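**Wrist camera cable pulls on the connector when the forearm rolls. Reroute or shorten?**

I have two arms bolted to one table at our shared workshop, running a tidy-up routine: pens and markers into a divided tray, small paint jars moved aside. Each gripper carries its own camera on a printed bracket. The cable loops over the camera, comes back into the connector and then follows the forearm to the base.

With wrist roll at one end of its range the video stream drops out and recovers after 2 seconds. It happens on the right arm only. The log shows a USB disconnect, so I don't think it is the capture software. I have swapped ports at the hub and the fault stays with the arm.

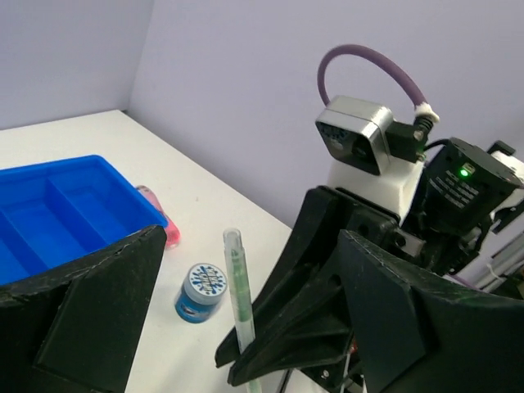 **cheon_bench**
Workshop member, arms and fixtures

Things I have tried:

- new cable, same length
- capture rate lowered from 13 to 11 frames per second
- roll limit reduced in the Nilten config (this works, but I lose the approach angle I need for upright tubes)

The loop over the camera is generous because I wanted slack for roll. I now suspect the slack is the problem and the cable's own weight is levering on the plug. Do I shorten it, or is there a better path? I would rather not reprint the bracket if a tie will do.

---

**gukevton_tools**

Don't shorten it yet. Work out where the motion is being absorbed first.

A thick USB cable is stiff in torsion. If the first tie is well back on the forearm, everything forward of it twists each time the wrist rolls, and the plug is the end that gives. You want one anchor on the part that moves with the camera, then a free loop across the roll joint, then the next anchor on the forearm. The plug should see no movement at all relative to the camera body.

1. Power down and roll the wrist by hand through its full range. Watch the plug, not the loop.
2. Fix the cable to the camera bracket, 6 cm or less from the plug. Use a saddle or a wide tie over a bit of foam.
3. Leave the loop between that point and the forearm. Check it at both limits.
4. Tie at the forearm, snug enough that the cable can't creep.
5. Repeat at the elbow, with the arm fully folded and then fully extended.

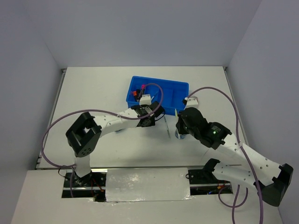
*Both arms over the table, camera cables tied along the links.*

On your layout the elbow matters as well. A wide bend outside the joint is fine for the cable, but it can foul the other arm if both work the middle of the table. I'd put a keep-out volume around each elbow in the planner and make it larger than the casting by the height of the loop.

If the fault is still there after step 2, inspect the camera socket. A cracked solder joint behaves exactly as you describe, and no amount of cable dressing will cure it.

---

**Londness_Rd**

had this, was the hub. powered hub fixed it

---

**nightshift_cnc**

A powered hub is worth having, but the poster has already moved ports and the fault followed the arm. I agree with the anchor on the bracket.

One addition. Once you change the cable path, redo the hand-eye calibration if the bracket has been disturbed. A small shift in bracket angle won't show up on a tray compartment, but it will on a jar lying on its side, where the usable grip width is narrow. I use a jar as the check piece: tip it over, open the fingers, and confirm it sits midway between the tips before descending. If it drifts to one side as the wrist rolls, the camera is off axis or the bracket is flexing.

Run that check at three roll angles and log the offset for each. An offset that turns with the wrist is calibration. One that jumps is a loose screw.

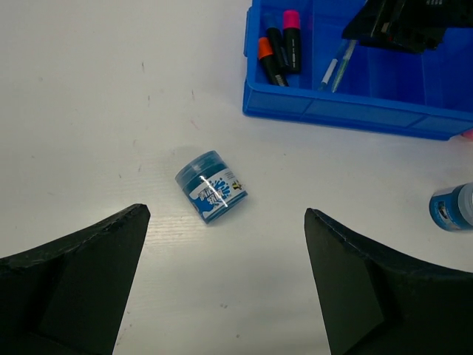 Gukevton_tools adds that the same check should be done cold and again after an hour of running, as printed brackets near a motor can soften enough to sag.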